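Notes > Robot arm > Collecting demonstrations

Second batch: rigid things next to soft things

18/02/2022 | 4 comments | 11 shares

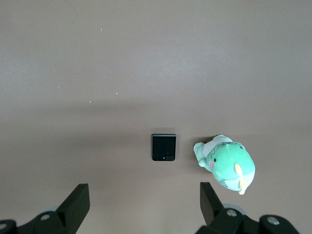 The first batch went wrong in a dull way. I recorded 300 demonstrations with one object on the table each time, trained on all of them, and got a policy that closed the gripper on whatever was nearest the middle of the picture. With a single object in view it never had to choose. Put two objects down and it went for the gap between them.

So the second batch uses pairs. Each pair has one hard, flat object and one that gives when squeezed. The flip phone and the green plush have been the most useful pair so far, mainly for the difference in height. The phone is closed and lies flat, so the fingertips have to come down very close to the table before they can get hold of it. The plush can be taken from much higher up, and a sloppy approach still tends to work. A policy that learns the plush alone will close too high over the phone and come up with nothing.

The wrist camera is the only one I record at present. I had a second camera on a stand for the first batch, but I kept knocking it, and every knock meant calibrating again. The wrist view has the fingertips in it all the time, which makes the relation between finger and object easy to learn. The cost is that the other object often leaves the view during the descent. I have not decided whether that matters.

The recording procedure, as it stands:

Place both objects by hand. Move to the start pose, fingers open. Start the log, then drive the arm with the hand controller. Grasp, lift, hold for two seconds, put down, open. Stop the log. Swap the target for the next run without touching the layout, then change the layout.

Recording both targets from one layout was a suggestion from Nhung Lâm, who had the same trouble with a sorting job at Zikard. The first image of the two runs is then as good as identical and only the instruction differs, so the network cannot guess the target from the arrangement. It also halves the time I spend shuffling things about.

I threw away 43 runs from this batch. Most were pauses: I would stop above the object to think, and the arm would hang there for several seconds. A network trained on that learns to hang there as well. Trimming the pauses afterwards leaves a small jump in the joint speeds, so I delete the run and do it again. The other discards were dropped frames, which my logging script now checks for on closing the file – it should have done so from the start.

Lighting is still uneven across the table. I have left it that way on purpose for now, and I move the objects between the brighter and darker parts. Henk Geerts thinks I should fix the light first and add variation later. He may be right, but I would rather find out early.

Still to do before April: 37 more layouts with this pair, a third object as a distractor, and a proper test set that I don't look at while training. The converter for the Clundum log format is also broken for files with more than one instruction string. I'll post the patch once it runs on the old batch too.

4 comments

This site uses cookies to remember your settings. Accept | Manage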